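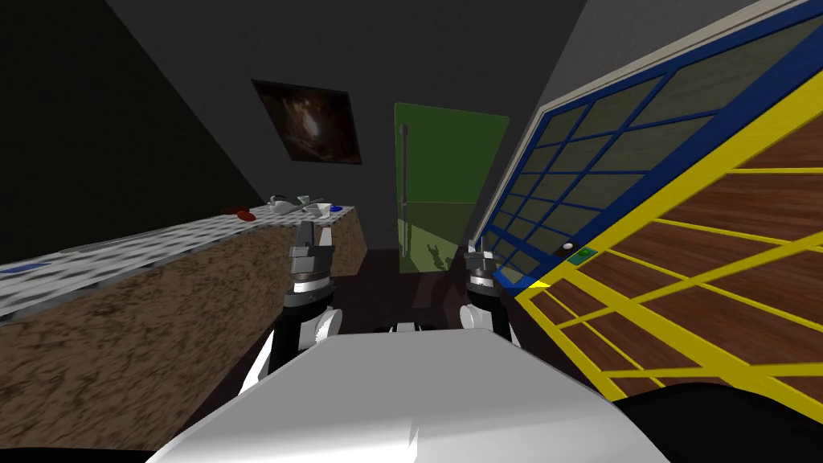 Pleson Niletti review: a small drum machine that mostly gets it right

Published 17 Jun 2025

The Niletti is the first drum machine from Pleson, a company better known for guitar pedals. It costs $200 and went on sale in April. I have used it for home demos and for two rehearsals with a bass player and a keyboard player.

It comes with 70 drum kits and room for 500 patterns of your own. The kits cover the usual ground: old analog sounds, dry acoustic sets, and a good group of hand percussion. The shakers and congas are the best of the lot. The rock kits are weaker, and the snares in particular sound thin through a PA.
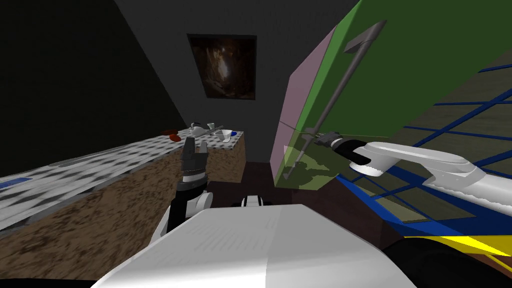 Speckled counter and framed painting, with a gripper closed around the axe handle.

Programming a beat is quick. You hold a pad, tap the steps you want, and let go. Swing can be set for each track on its own, so you can leave the kick straight and push the hi-hats back a little. I had a usable groove within a few minutes of opening the box, and I did not need the manual until I tried to chain patterns into a song.

Song mode is the weak spot. You scroll through the list of patterns with one knob, and there is no way to name them. Once I had 39 saved I was keeping notes on paper. Pleson's own desktop editor does let you add names, but they don't show up on the unit.
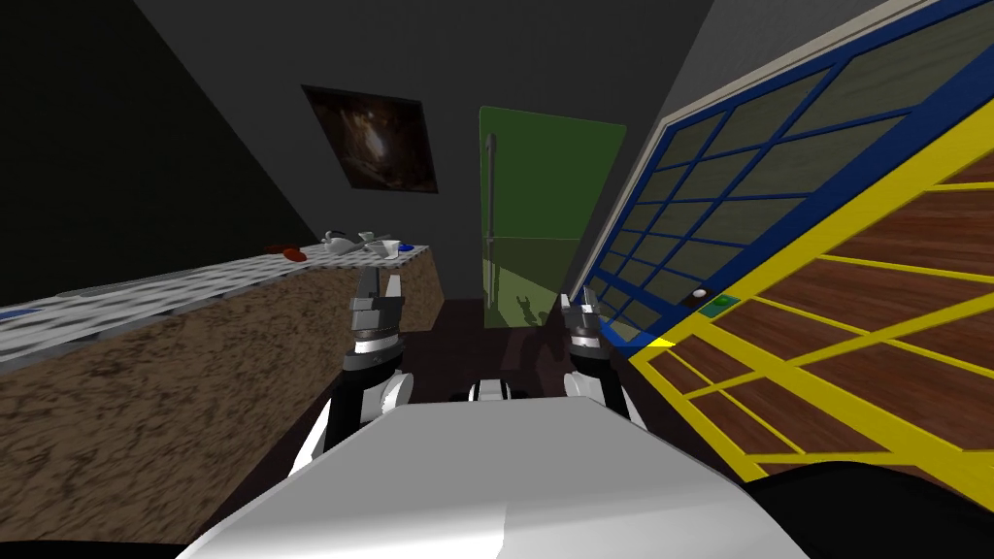
Two raised grippers, one on each side, in the dimly lit room.

The pads are firm and respond well to light playing. Hard hits all seem to land at the same top volume, even with the sensitivity turned down. Finger drummers will notice this. If you mostly program in steps, it won't matter much.

For comparison, I set it next to my Dhillon Pladaslow, which costs more and has separate outputs for every track. The Pladaslow is still the better choice for studio work. The Niletti has a main stereo pair and a headphone jack – that's it – so any mixing has to happen inside the box.
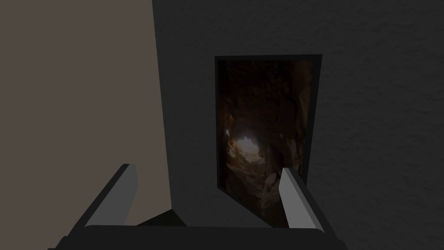

Sync was solid. I ran it from a laptop over USB for a full rehearsal and it stayed in time, including after I stopped and restarted the song halfway through. It also runs on four AA batteries. My first set lasted through both rehearsals.

The power switch sits right beside the USB port, and I turned the thing off twice while reaching for the cable.

Rating: 7 out of 10

Good: fast to program, strong percussion sounds, per-track swing
Bad: no pattern names on the unit, thin rock snares, only one pair of outputs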